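Suturing Basics, Handout 3: Needle, Thread, Knot
Course lead: Themis Papadakis. Bench sessions: Kirsty Lambert

Welcome back! Last time was all about holding the needle. Now we get to the really satisfying part - putting thread through tissue and tying it down.

Terms to know before the bench session:
Bite - one pass of the needle through the tissue
Tail - the short end of the thread
Throw - one wrap of the knot

Follow the curve. A curved needle wants to travel in an arc, so turn your wrist and let it! Pushing straight tears the edges. Try to exit as far from the cut as you went in. 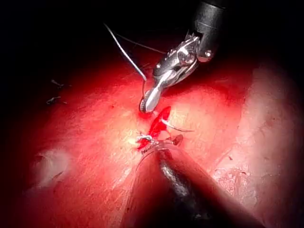
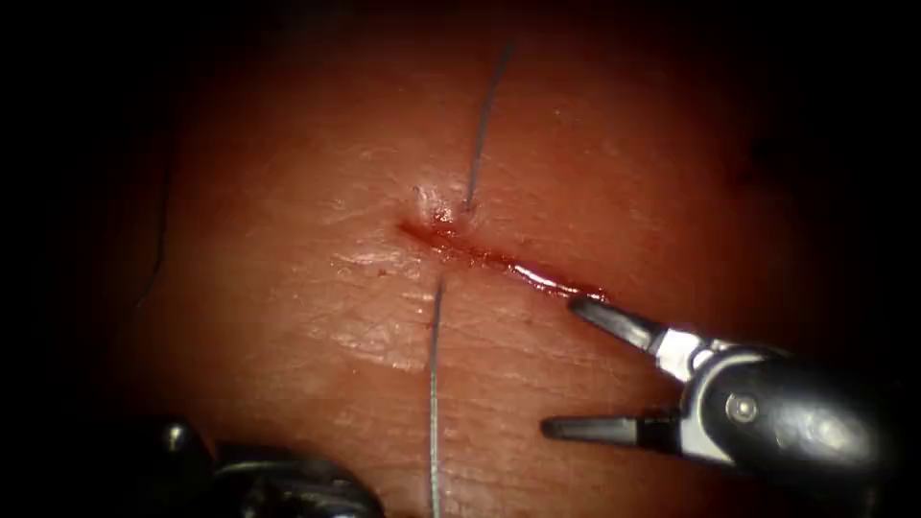 Fig. 3. First picture: curved needle in the jaws, tied knot on the tissue. Second picture: one stitch across the incision, not yet tied.

For practice, place 7 single stitches on your pad and tie each with 3 throws. Snug is plenty - the edges should meet without bunching. Bring your pad to Kirsty in Room 124, even the messy ones (I love the messy ones!).

Reading: Durán notes, section on knots.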